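Open Day at the Zusley Pet Products Warehouse

July 8, 2024

The Zusley warehouse opens to the public twice a year, once in January and once in summer. I missed the winter one because of snow, so I drove out for the summer date instead. It took 40 minutes from my place, most of it on the county road behind the grain elevators. Parking was on the grass and cost nothing.

You sign in at a folding table, get a paper badge, and wait for a group to fill up. Groups are capped at 20. Mine left a little late. Closed shoes are required and they do check. A man ahead of me in sandals was given a pair of rubber clogs to wear.

The first stop is receiving. Pallets come in on the north side and sit in a marked area until the paperwork is matched. Our guide told us the building holds 3,000 separate products, from bird seed to dog crates, and that the slow sellers are kept on the top racks. Dry food has its own room with a separate door and its own fans. It smells strongly in there and we did not stay long.

From there we walked along the packing lines. Small orders go in padded mailers and anything with a can in it goes in a box. Packers work standing up on rubber mats. One of them showed us how the paper filler is pulled and folded, and then let two kids try it. The line for large bags of litter was shut down for the day, so we only heard about it.

The tour ends upstairs in the meeting rooms, where the buyers look over new toys before deciding what to stock. You can sit down there and handle things. I spent longer in this part than on the rest of the tour. 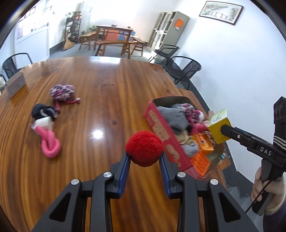
Toys in the upstairs meeting room.

Most of the talk upstairs was about which toys hold up. The buyers send new toys home with staff who have dogs or cats and ask for a written note after a week. Rope toys get returned the most, usually over fraying. Plush sells well before the holidays and then drops off. I asked about cat toys and was told that the cheap small ones outsell everything else in the catalog.

Two suppliers had tables in the hall outside. Bira was handing out leash samples and a size chart for harnesses. Åberg had grooming brushes and a stack of order forms, but the person at the table had gone to lunch. Tekside was on the printed list and I did not find them.

There is a seconds shop by the exit, open only on these days. Dented cans, torn bags taped shut, last year's colors. I bought a cat bed and a scoop. Cards are accepted but the reader was slow, so bring cash if you have it.

Restrooms are on the ground floor only. The stairs to the meeting rooms are steep, and there is an elevator if you ask at the desk. Coffee was free, food was not. The whole visit took me until early afternoon, counting the shop.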